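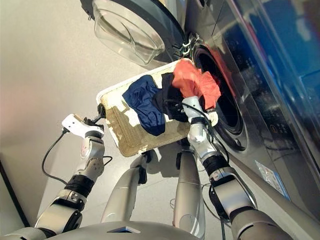 Wircombe or Prineck for a week?? help me choose

Island Trips > Planning > Where to stay

saltandvinegar9
Posted Mon 9 November

Ok so. Two adults, one teenager, seven nights, going in spring. Have got it down to Wircombe (the town, on the mainland side) or Prineck (the island, ferry across). Everything I read says Prineck is prettier and Wircombe is easier. Not helpful!! Everything is prettier than something.

What we want: beach we can walk to, somewhere to eat that isn't fries every night, one or two boat things, not too dead after 8pm for the teenager. No car on the island I think? Or is there. The two websites I looked at said opposite things.

Budget is ok not huge. Please dont say "do both" unless you have really done both with luggage.

gullwatcher
Prineck. Easy. Been four times.

Wircombe is a parking lot with a harbor attached. Fine for a night before the early boat. A week there you'd be climbing the walls by Wednesday.

No cars for visitors on the island, correct. Residents have them. You get a cart for your bags at the dock, push it yourself. Grab one fast, they go.

tidetable_tom_cat
Disagree with the above, as usual on this board lol

Wircombe has the long beach. Prineck has little coves that are gone at high tide. People post the photos at low tide and then you get there with your towel and its just water and a wall. If "beach we can walk to" is top of the list then Wircombe and day trip over. Ferry is 18 return for an adult, teen might count as a child depending on age, check.

Also food. Wircombe has Mạc, on the street behind the harbor, Vietnamese, tiny, and it is the best meal in either place by a mile. Pho at lunch, bigger menu at night. Cash was easier last time we were there. Closed one day midweek and I never remember which.

gullwatcher
The coves are not "gone." North cove is gone. The south one has sand at any tide, just less of it. You went once in the rain.

Agree on Mạc though. Go for the lunch.

tidetable_tom_cat
Twice. Once in the rain.

pocketmap
Did this exact trip in October with a 15 yr old so may be useful. Notes, sorry its messy, typing on the train:

– stayed on Prineck, four nights, then three in Wircombe. Yes with luggage. It was fine. The cart thing is fine going down to the boat, horrible going up
– from the dock to the top of the village is 200 steps if you take the short way. There's a ramp road that goes around but its long and you'll hate the cart by the end of it
– ferry first boat is early, last boat back is EARLY too outside summer. We nearly got stuck in Wircombe after dinner
– teenager verdict: Prineck boring by day three, liked the kayaks, liked the arcade in Wircombe which is honestly terrible
– wind. Bring a real jacket. Spring will be worse not better I'd guess

Would I do the split again, yes, but four and three was wrong. Two on the island and five in town for us. Husband would say the reverse.

saltandvinegar9
This is great thank you. How early is the last boat? And what were the kayaks like, is it a tour or do they just let you go?

pocketmap
Last boat was before 7 when we went. Summer schedule is later but I don't know when it switches over. Look at the board on the dock and not the printed leaflet, leaflet was last year's.

Kayaks you go out with a guide, half day, out past the point and back along the cliffs if the wind lets you. Ours turned around early because of wind and they gave us part of the money back without asking. Nice people. Book the first morning so there's room to move it if they cancel.

harborlights_2
Coming at it from the lodging end, because nobody has mentioned it and it changes the math a lot.

On the island there are basicaly three kinds of place. The inn by the dock (noisy, deliveries start at dawn). The B&Bs up top (quiet, the steps, breakfast stops early). And Redeck, which is the apartments in the old boatbuilding sheds halfway up. We paid 342 for three nights at Redeck, off season, one bedroom plus a sofa bed. There was a deposit on top, 200, came back the week after we got home, no fuss.

In Wircombe you have the regular hotels and a lot of rentals of very mixed quality. Look at the map before you book one. "Harbor view" can mean over a boatyard. Two we looked at had the bathroom down a hall shared with another unit and you had to read right to the bottom to find it.

For three people and a week I would not do hotel rooms. Two rooms, every meal out, adds up so fast. 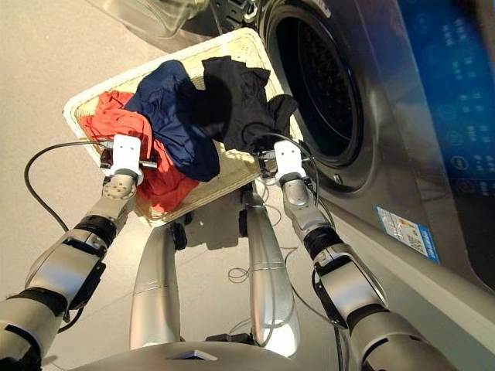

Packing for either place is where people go wrong, more than which side of the water. Everybody brings a suitcase per person and then meets the steps. Get a rental with laundry and halve it, three or four days of clothes each and that's it. A silver front-loader and a woven basket piled up with everyone's stuff, one load midweek, done. You will want it anyway after the kayaks. Check the listing says washer IN the unit, some say "laundry access" and that is a coin machine somewhere else in the village. And take a few feet of cord for a line, things dry slow by the sea.

gullwatcher
Seconding the cord. And one bag each, backpack if you can stand it. Wheels are useless on those steps.

The inn isn't that noisy btw. Back rooms are fine. Ask for the back.

harborlights_2
We had a back room. The bins are at the back.

gullwatcher
ok fair

lowtidelarry99
Gonna be the grump here. Prineck is overrated and has been for years. One shop, and the shop knows it's one shop. Milk price is a crime. Two places for dinner off season and one of them shuts if it's quiet. Cliffs are lovely, you can see the cliffs on a day ticket.

Wircombe isn't pretty but it works. Supermarket, pharmacy, buses up the coast to the other beaches, rainy day stuff. With a teenager I wouldnt even be asking.

pocketmap
The bus up the coast is a good point, I forgot it. We took it to the dunes, top deck, teenager got off his phone for a bit. Runs once an hour, less on Sundays.

driftwoodanddogs
Prineck in the evening when the day people have left is the whole point though?? You don't get that on a day ticket. Walk out to the light after dinner, hardly anyone, seals some nights. We go for that and nothing else. Don't care what milk costs.

If you only do day trips you see it at its very worst, noon, line for the toilets, line for ice cream.

lowtidelarry99
Seals live in Wircombe harbor too. By the fish shed. For free.

driftwoodanddogs
Not the same and you know it

tidetable_tom_cat
Larry is right about the shop. Bring groceries over with you. Coffee, pasta, oil, whatever. The ferry guys don't mind a cooler.

Also the parking, if you're driving to Wircombe and then crossing. Long stay lot is up the hill, not the one by the harbor. Harbor one is short stay only and they do ticket. Drop the bags and the people at the dock first, then go park, it's a ten minute walk back down.

saltandvinegar9
Ok reading all this I'm leaning two or three nights island, rest in town. Island FIRST so we aren't hauling the shopping around after? Or island in the middle?

Is the Redeck place bookable for two nights or do they want a week in spring? And does anyone know if the sofa bed is ok for someone tall, he's 6 foot and still going.

harborlights_2
They wanted three minimum when we booked. Might be different in spring, email them, they answer slow but they answer. Don't go through the big booking site, the calendar on there was out of date and we nearly paid for dates that were taken.

Sofa bed – I'm 5'4 so no idea. Feet would hang off I think. There's a bigger unit on the ground floor with a proper second bedroom, costs more, less stairs.

gullwatcher
Island first. If the weather kills the ferry you would rather be stuck on the way IN (extra night in town, whatever) than stuck over there with a flight to catch. Happened to us. They don't run in a strong easterly and you find out that morning.

pocketmap
^ this. Never put the island last. We had a day with no boats in October. Everybody in the dock cafe looking at the same gray water for hours.

lowtidelarry99
Or don't go to the island and never have this problem

driftwoodanddogs
Or don't go anywhere Larry

saltandvinegar9
lol. Right. Emailed Redeck for three nights, asked about the ground floor one. If they say no it'll be a B&B up top and we suffer the steps. Four nights in Wircombe after, still looking, want walking distance to the long beach and a washer IN the unit, noted.

Last thing, Mạc, do you need to reserve for three?

tidetable_tom_cat
Dinner yes, lunch no. Call, don't email. And check which day they're closed, think it's Tuesday, could be Wednesday.

gullwatcher
It's Tuesday

pocketmap
It was Wednesday when we went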